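3.2 Sorting errors at the point of discard

Most of what goes wrong with healthcare waste goes wrong in the first few seconds, at the bin. Earlier audits at the Estden site looked at the storage room and the haulage paperwork and found both in decent shape. The wards were another matter. We therefore moved the audit upstream, to the room where the item is dropped.

Sites: Estden (acute, mixed medical and surgical), Laryea (outpatient, day procedures) and Plemach (long-term care, one kitchen serving all floors). Plemach was added late, in October, after a fourth site withdrew. Bins were pulled at shift change, weighed, opened on a lined table and sorted by two auditors working apart. Disagreements went to a third. In all 1665 bags were opened, of which 108 were set aside as unsafe to sort by hand (free liquid, loose sharps) and scored from the outside only. These are kept in the totals but left out of the error rates.

Four streams were scored: general, recyclable, regulated medical, and pharmaceutical. Food was counted as general waste at Estden and Laryea, where there is no separate collection, and as its own stream at Plemach. This makes the three sites hard to compare on food and we dont try to. Packaging was scored by what it had held — an empty saline wrap is packaging, a wrap with a used swab inside it is not.

The most common error at every site was over-sorting. Clean wrappers, paper towels, drink bottles and meal leftovers going into red bags. Costly but not dangerous. The reverse error, regulated items in general waste, was rarer and sat almost entirely in two rooms at Laryea, both of them used for minor procedures in the morning and for something else after lunch. The bins in these rooms were not swapped between uses. Staff knew this. It had been raised before the audit began and was waiting on a delivery of lids.

Pharmaceutical waste gave us the most trouble in scoring. Part-used vials, patches, a few blister packs with one or two tablets left. Labels were often torn or wet through, and the auditors split on whether an unreadable label should count as an error in itself. We settled on no. A stricter rule would push the pharmaceutical error rate up at Estden and leave the other two about where they are.
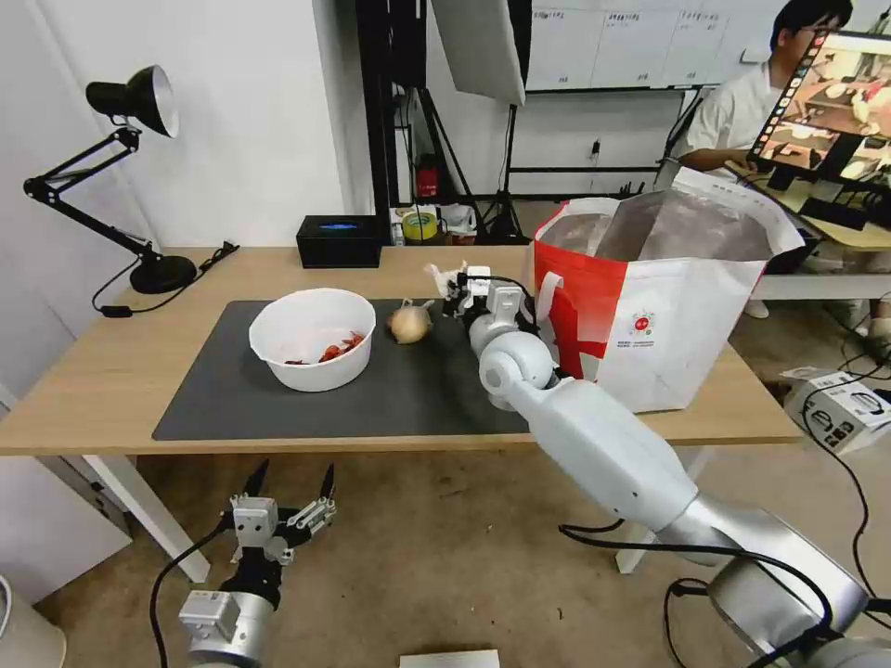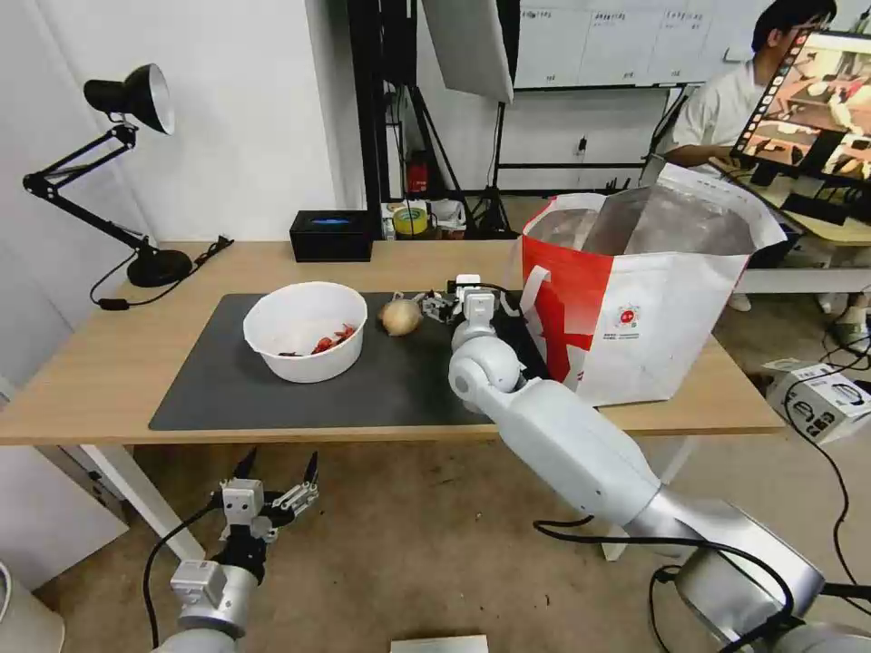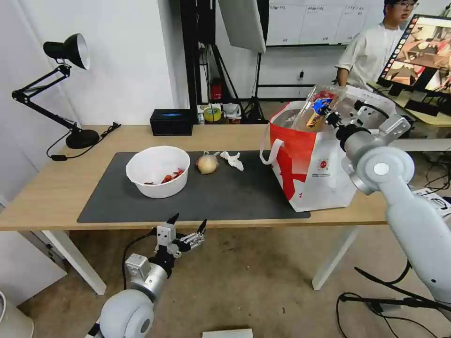

Figure 4. Onion, bowl and robot arm at the table.

Mbali Naidoo objected, on reading an early draft, that bag weight hides more than it shows: a red bag full of dry wrappers weighs next to nothing, yet it takes up the same space in the cart and is often billed by the container. She asked that volume be reported next to weight wherever we had it. We had it for Estden and Laryea only, and those columns are now in the table. At Plemach the containers were of mixed sizes and fill level was noted by eye, so volume is left blank there.

The change matters. By weight, over-sorting at Estden looks like a small problem. By volume it is the largest single item in the red stream. Laryea shows the same pattern, less sharply.

3.3 Signs, lids and placement

Three changes were tried, one per site, so effects cannot be pulled apart from site differences. Estden got new signs over the bins, Laryea got colored lids, Plemach moved the red bins away from the door. The signs listed items by plain name and used no regulatory terms. Staff at Estden took to them quickly and then, by most accounts, stopped seeing them. Lids held up better. Moving the bins had the clearest effect on over-sorting but drew complaints from night staff, who had further to walk, and two bins had drifted back by the follow up visit.

Training was not part of the trial. All three sites already use the Grarketti module, taken at hire and repeated yearly, and completion was high enough that we saw little to gain by adding to it. Some 900 staff were covered by the module in the audit period. It deals well with sharps and with pharmaceuticals and spends 20 minutes on both together; general waste gets a single slide. Given were the errors fall, that split may be worth another look.

Storage times and pick-up logs were checked against the site records up to 01/11/2024 and are taken up in section 4.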